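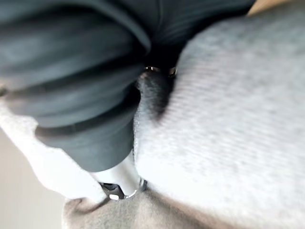
The software team at Trotumska has a rule about gray things. When a new object for the household tests is bought, somebody must ask first if it is gray. If the answer is yes, it goes to the top of the list.

"Gray on gray is where our perception was weakest, so that is where we work," says Ningsih Sopacua. She leads the group that writes the control and planning software for the company's home robots. The group is small and sits in one long room, with the test apartment behind a glass door at the end. I spent two days there in January, mostly on a chair beside the glass door, and mostly with a laptop showing me numbers I did not understand.

What I came to see was Stindell. This is the name of the planner, the part of the software which decides what the hand shall do next and in what order. The first version was written by Darmawan Lumbantobing before he had colleagues. It treated every object as a box. For cups and books a box is good enough. For a sweater it is a very bad description, and for a sweater lying on another sweater it is worse.

"A box has a top and a side," Lumbantobing told me. "You can plan a path to the side. Now tell me please where is the side of a sweater."

The new version does not look for a side. It looks for an edge where one layer of cloth ends and another begins, and it gives each candidate a score. The score comes from the image close to the fingers, because the camera high up sees cloth only as a soft hill. The planner then asks for a slow approach, and the controller below it is allowed to stop at any time if the force grows too quickly. These two programs talk 180 times per second. Before, they talked once per motion – the planner gave the order and the controller obeyed until the end, also when the end was a mistake.

Anisa Liew wrote the part in between. She calls it Bonness, after a street where she lived as a student, and she is a little embarrassed that the name has stayed. Bonness keeps a short memory of what the fingers have felt and compares it with what the planner expected. When the two do not agree, it does not try to decide who is right. It asks for a new picture.

The new picture is a problem of its own. A hand in motion gives a smeared image, and for a long time the software threw such images away. Liew found that this was a waste. 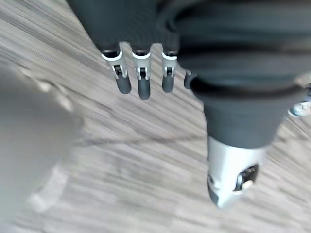 A floor with streaks in it can still tell the software which way the hand is traveling, even when no single streak is sharp. So now the blurred images go to the motion estimate, and only the sharp ones go to the edge detector. The change took her nine days to write and much longer to trust. She ran it against 1047 recorded motions before she allowed it near the robot, and she read the bad cases herself, one after another, with a notebook.

I asked what a bad case looks like. She showed me a plot with a red line and a blue line. They went together nicely, then the red one went up like a staircase. "Here it believes the hand has stopped," she said. The hand had not stopped.

Much of the work in the long room is of this kind. Hannelore Kofler maintains the tools that replay a recorded test on the screen, with every message between the programs in the right order. It sounds like a service job and she does not mind that I say so. Without the replay, she explains, each engineer would have an own theory about the same failure. With it they argue also, but about the same second of the recording. Her newest tool can stop at a message, change one number in it, and let the planner continue from there. The others use it all day, and they complain to her when it is slow.

In the test apartment the questions are larger. Before the planner can think about cloth, the robot has to know where it may stand and where its arms may go. The map is made new each morning, because the furniture is moved on purpose every evening.

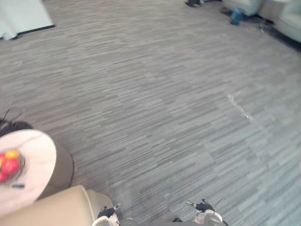 Open grippers over the striped carpet of the test apartment, with the side table and its fruit bowl at lower left.

The carpet has cost the team some weeks. Nadhirah Hutapea, who works on the map, says that long stripes made the old software see small steps in the floor which are not there. She did not want to change the carpet. People have such carpets at home. Her solution uses the depth values over a longer time and accepts a step only if it stays in the same place when the robot has moved on. A wrong step now disappears from the map in up to 2 seconds, and she would like it to be faster.

Low tables she calls "the next chapter". A round top on a narrow foot leaves free space below, and the planner still closes this space completely to be safe. It means that the robot sometimes makes a long way around furniture when its arm could simply pass over. Lumbantobing thinks the planner should reason about the arm and the base together. Hutapea thinks the map should first be good enough for that. When I left they were standing at the whiteboard with this question, and Sopacua had gone to find a second pen.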